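Skondus Residents' Help Pages
Furnished Rooms: Cleaning and Handover

Clearing a room with a daybed before the August inspection

Posted by Waweru_Block_Tenant

I am required to return a furnished room on the Waweru corridor. The room has a daybed and a fitted carpet, and the carpet has collected packaging and food wrappers. The handover sheet states that soft furnishings must be "clear and presentable." Please advise on the correct order of work and on whether the mattress cushion must be lifted.

Shanthi Wanigasekara
Resident Services

Residents are asked to proceed in the following order.

1. Remove clothing and other fabric from the backrest. Fold what is to be kept and bag the remainder for laundry.

2. Clear the seat by hand before moving any cushion. Tools and cable ends must be put away first. The room below would fail at this step: a screwdriver is lying on the seat in front of the pillow, and a cable plug is showing at the left end.

3. Collect litter from the carpet. Bottles go to recycling. Wrappers, used cups and bubble wrap go in general waste.
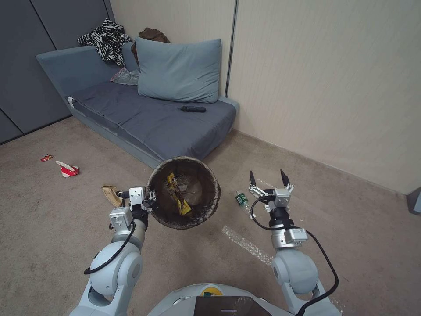

4. Lift the mattress cushion, vacuum the base, and replace the cushion squarely. Yes, this is required.

5. Vacuum the carpet last, working from the corner toward the door.

The charge for an uncleared room is 200, as listed on Form 1216.

Winirell

Bubble wrap can be reused. Please consider keeping it for your own move.

corridor_263

I only vacuumed around mine and it passed. That was before the new form, however.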